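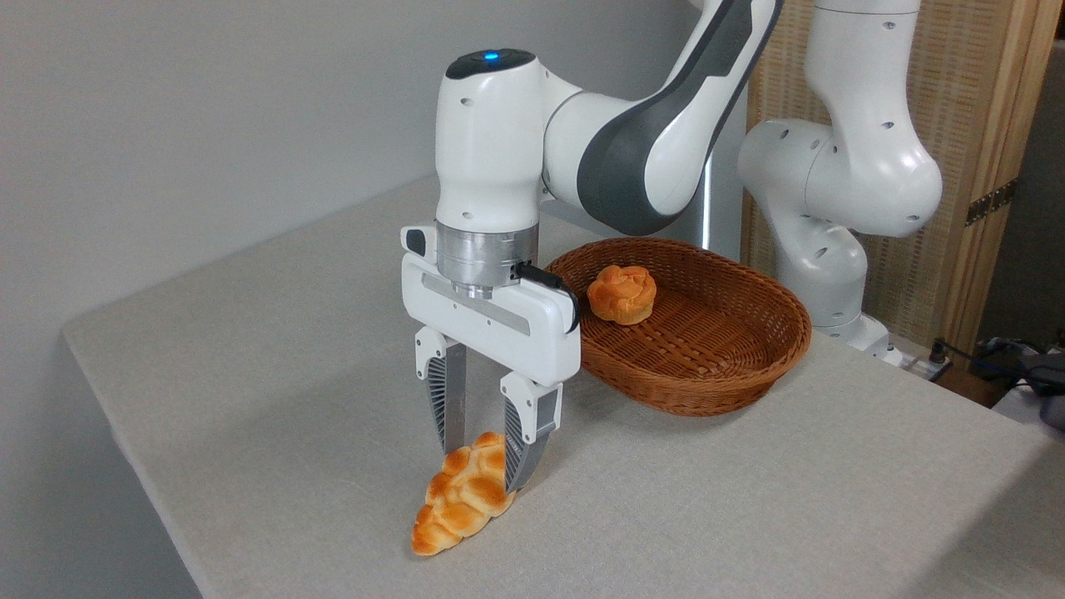 Vaster Community Boards > Courts and Public Life

Posted 30/06/2026 by portico_steps

Candlelight gathering for the retired county judge

I went down to the courthouse lawn last night and I'm so glad I did. The paper says 189 people signed the condolence book, and I can believe it, the line ran clear past the Görtz bakery (bless them, they kept the coffee coming). She spent 12 years on the family bench and folks had such kind stories, I cried through two of them!

lindenrow2
Lovely to read this, thank you. I couldn't get away from work, but my mother had a case before her once and always said she listened all the way to the end, even when the lawyers got fidgety.

kettle_on
I was there too and it was a beautiful evening, but I'll admit the speeches about renaming the courthouse bothered me a little. It felt early. Let the family have June to themselves first.

portico_steps
I see that differently, kettle_on, and I say it with affection. Her daughter brought up the renaming herself, and people clapped for a good long while.

kettle_on
Well, I was standing way back by the Jillix parking lot and missed who was speaking. I'd still rather see a scholarship than a sign, though.

lindenrow2
Could be both? Does anyone know if the book is still out for signing?

We use cookies to remember your settings. Accept | Manage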